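The Long, Slow Education of a Log File

When I started at Murthy, our logs were written to a single text file on a single server, and the file was called log.txt. It had been growing since before I got there. If you wanted to know why a customer's booking had gone missing, you connected to the machine, opened the file in an editor that was never meant to hold anything that size, and went off to make coffee while it loaded. I was fond of that file, in the way you can be fond of an old car with one door that only opens from the inside (I owned one of those too, at the time).

Murthy makes scheduling software for ferry operators, and our oldest customer is the line that runs between Norkville and Iltberg. It's a short crossing with a long timetable, and in the summer the booking system gets busy well before breakfast. One Friday it stopped sending confirmation emails. It kept taking bookings, quite cheerfully, and kept taking money for them too, but the emails simply didn't go out. By the time somebody at the Norkville ticket office called us, 900 people had paid for a crossing and had nothing to show for it.

We looked in log.txt, of course. It was full. There were lines saying the mail job had started, and lines saying the mail job had finished, and in between there were lines reading "error" with nothing after them, followed by a great many reading "here" and "here 2." I recognized "here 2." I had typed it myself, chasing some other problem months before, and I'd forgotten to take it out.

What a line is for
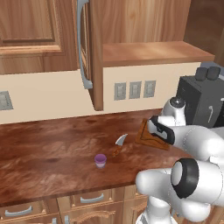
A log line is a note to a person who wasn't around when the thing happened, and who will probably be tired when they read it. I wish I had understood that sooner, because it changes what you write. The test I use now is whether a stranger could name what they're looking at without being told anything else. Take that kitchen counter. The small knife and the short purple cup are near the middle, and you could call either one out across a room with no trouble, while the toaster in the back corner is partly hidden behind the arm and takes a second look. Most of our old lines were toasters. They mentioned something, sort of, with half the facts tucked behind something else, and you only knew what they meant if you had written them that same week.

So we began with the wording, before touching any tools. That felt slow, and there was some grumbling (mine included), but I'd still do it in that order. Each line had to say what the program was trying to do, which booking it was doing it for, and how the attempt ended. "Sending confirmation for booking, mail server refused connection, will retry" is a dull sentence, and I could have kissed it the first time it turned up in real use.

The booking reference turned out to be the part that mattered most to the support people. Before, they had a customer on the phone reading out a reference, and we had a log that didn't contain it anywhere. They would ask what time the customer had booked, and then we would all squint at timestamps together. After the change they could search for the reference themselves and read the story from top to bottom, and a good many questions stopped reaching us at all.

From sentences to fields

The next step was structured logging, and I'll admit I resisted it for longer than I should have. I like reading sentences. A structured log entry is a little bundle of named values, with the time in one place, the booking in another and the outcome in a third, and in its raw form it's about as pleasant to read as a parts catalog. But a machine can sort it, and once you've asked a pile of logs to show you every failed email on one route, grouped by hour, you don't much want to go back to scrolling.
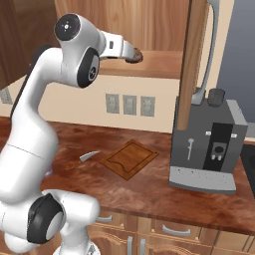 We picked a collector called Grondard, mostly on the grounds that one of our developers had used it before and could tell us where the sharp corners were. It sits on a separate machine, takes in entries from every part of the system, and gives you a search box. The first thing we learned was that our 13 services had each chosen their own name for the same piece of information. One called it "booking," another called it "bookingId," a third said "ref," and the invoicing code, which is older than some of our staff, called it "doc." You could search for any of them and find a quarter of what you needed.

Agreeing on names took the better part of a month. I won't pretend it was thrilling. We kept a shared page with the name of each field, what it held, and one real entry showing it in use, and anybody who wanted a new field had to add it to the page first. That page is still the thing I point new colleagues to on their first morning, ahead of the code, ahead of the coffee machine even.

Then came the volume. With everybody suddenly enthusiastic about logging, we logged everything. The timetable service wrote an entry each time it looked at a sailing, and it looks at sailings all day long, so that a single search by a customer could leave 1,000 lines behind it. The disk filled up in November, during a storm week when half the crossings were being rescheduled and we badly wanted to see what was going on. I have rarely felt so silly as I did that evening, deleting logs by hand to make space for more logs.

We got that same search down to about 200 lines by recording decisions and leaving out the steps that led to them. If a sailing was offered, we say so, and if it was held back, we say why. The looping and checking in between can be switched on for an hour when somebody needs it, and it switches itself back off, which was put in after I left it on over a long weekend.
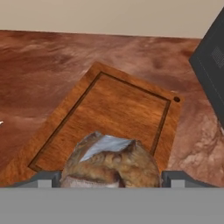

The things we took out

Some of what we had been writing should never have been there in the first place. Once the logs were searchable we went looking, a bit nervously, and found email addresses, phone numbers, and in one corner of the old file a whole customer complaint that had been pasted in as an error message. Nothing had leaked, but a log gets copied to all sorts of places, to laptops and backups and chat windows, and it travels with fewer questions asked than a database does.

Now the booking reference goes in and the person's details stay out. If we need to know who the passenger was, we look that up in the booking system, where there's a record of who looked. The logging library checks field names against our shared page and refuses the ones it doesn't know, and it has saved me from myself at least twice. Passwords were never logged, I'm glad to say, although I checked that one three times before I believed it.

We also took out the word "error" wherever it didn't mean one. A customer typing the wrong card number is having an ordinary bad minute, and it doesn't need to wake anybody up. Our alerts had been so noisy that people had made mail rules to hide them, and I was one of those people. With the false ones gone, an alert at two in the morning gets a proper look, usually from somebody in slippers, and most of the time there's a real fault behind it.

The old log.txt is still on the old server. Nothing writes to it anymore. I opened it a few weeks ago to check a date for this article, made my coffee, came back, and waited a while longer for it to finish loading.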